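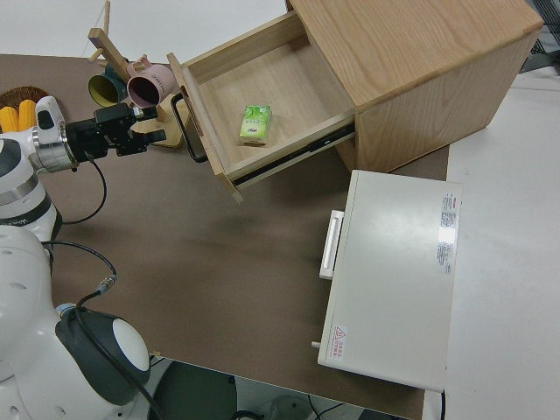

The voice on the line from Agudelo said that a nightstand with its drawer open could not be signed for. Drawers had to be shut on the day of inventory. That was in the July rules, and the July rules had not changed.

I wrote this down. I asked whether the contents were to be listed first.

Contents were to be listed, said the voice, and then the drawer was to be shut.

The flat was number 16 in the Windton building. The lease had ended on 22nd January and the tenant had left the key in an envelope, as required. The form had 37 lines. I had reached the one for storage furniture.

Cabinet, one, light oak color. Handle, black, loop type. Slide, black metal. Contents of drawer: tissues, one packet, green, white label. I entered the packet under paper goods, which carries no value on the Briron scale.

Mug stand, wood. Mugs, two. The green one was yellow inside. The form asks for the exterior color only, so I put green, and pink for the other. Basket, woven, round. The basket had corn in it. Food is struck from the inventory and disposed of by the agent.

I asked whether two cobs of corn counted as food if they might be ornamental.

The voice asked if they were ornamental.

I said I had not established that.

It told me to establish it and call back. The line closed after 105 seconds, and the charge went to the Windton account.

I did not go to the corn. I sat on the floor by the cabinet and read the tenant's file, all 70 pages. Three years of rent, one complaint about a radiator, one request to keep the nightstand in place of the deposit. The request had been refused. Someone at Jirwood had stamped it twice.

I crossed out line 21 and wrote "property of tenant, to be collected." Then I initialed the change and left the drawer as it was.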